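Tavside Gift Carrier — paper bag with rope handles

Last updated: December

The Tavside is our everyday carrier for shops, market stalls and events. It comes in two colourways, blue and white or green and white, and both stand up by themselves on a counter while you fill them. The blue has white rope handles, knotted on the inside.

Bags are packed flat in bundles of 20. A full carton holds 1000 and can be split between colours at no extra charge, as long as each colour is a whole number of bundles.

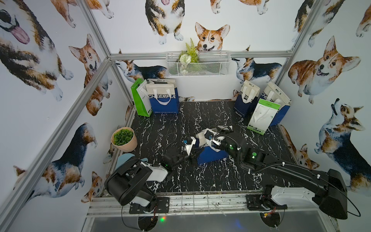

Printing is done at our Dornholm works. Large capitals in a single colour come out best on the white part of the bag. Small text can go lower down — keep it short, and allow a clear margin at the fold. Send artwork to Ayten Keskin, who will return a proof before anything goes to press.

Plain stock leaves us within 2 working days. Printed orders take 7 working days from the signed proof, longer in December.

The Tavside replaces the Enero, which had flat tape handles. We still have a few bundles of Enero in green. Ask Hoi-yan Sin on the sales desk for the clearance price.

Not suitable for wet goods or unwrapped food.

7 shares · 2 comments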